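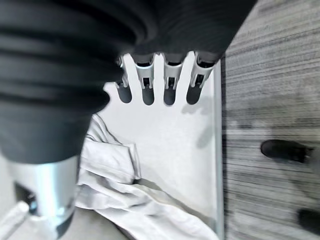 Figure 3. Wrist-camera view with the arm's ribbed cover across the upper left, the slotted white panel with its metal clips, and a crumpled white cloth in front of the panel.

4.2 What the wrist camera gives the planner

Our first version of the grasp planner treated the wrist image as if every pixel in it were fair game. Figure 3 shows why I gave up on that pretty fast. A big chunk of the upper left is our own arm, and the ridges on that cover have exactly the sort of soft highlights and dark grooves that a fold detector loves. The detector (we call it Skorklow, after a long evening of bad name ideas) was trained to look for a lit crest next to a deep crease, and a bellows is basically a stack of those! So it kept proposing grasps on the robot itself, with very high scores, and the motion layer kept refusing them.

The obvious fix was a fixed mask, painted once by hand. That worked until the wrist rotated, because the cover flexes and its outline wanders. What we run now is a mask rendered from the joint angles, padded by 50 pixels along the flexible part and by much less along rigid metal. Shamim Farooqui wrote the padding rule in July and I have barely touched it – it's ugly, it has one special case for a bent elbow, and it does the job.

Rigid structure is the second source of false folds. The rounded slots in the panel read as valleys, and the fingers between them read as crests. I tried to filter these out by shape alone and got nowhere I'd want to report. We ended up with a regularity check instead: if candidate creases repeat at an even spacing and their sides are straight, the whole group gets pushed down the list. It stays on the list, though, because a neatly pleated cloth can look the same to the check, and I'd much prefer a slow grasp to a cloth the planner has decided doesn't exist.

4.3 Close range, and picking a layer

Once the gripper moves in, most of those problems go away and a new bunch shows up. The panel and the clips are no help as landmarks if they aren't in view, depth gets patchy, and the planner has to work from fabric and very little else. 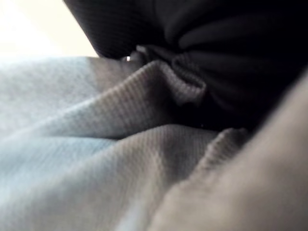

Figure 4. Close-range view of bunched gray ribbed knit with a darker fabric over it. The blurred pale shape at lower right is most likely a gripper finger.

We get two useful signals at this distance. One is the rib direction. The lines on the gray knit are crisp through the middle of Figure 4, and the angle changes a bit from the upper fold to the lower one, so Halonen (our surface estimator) can use the ribs as a cheap stand-in for a surface normal. The other is the boundary between the two fabrics, where the gray tucks under the black and curls into a small lip. The planner likes lips. They stick up, they have an open side, and a finger can slide in with only a little push.

The trouble is the dark pocket right under the black cloth. Almost nothing can be read in there, and our early code filled the gap by smoothing across from both sides, which welded two layers into one surface and then planned a pinch straight through both. Halonen now marks such regions as unknown and won't interpolate over them. A pinch may pass next to an unknown region but can't end inside one. If no candidate survives, the controller backs off and asks for another view, up to 2 times, before it hands the decision back to the operator.

Blown-out areas like the bright corner at the upper left get the same treatment. I went back and forth on this one (bright pixels are usually background in our setup, and it's tempting to call them free space) but a shiny patch on cloth would fool that rule, so unknown it is. The whole check runs in under 70 milliseconds on our machine, well inside the 200 we allow for one planning cycle.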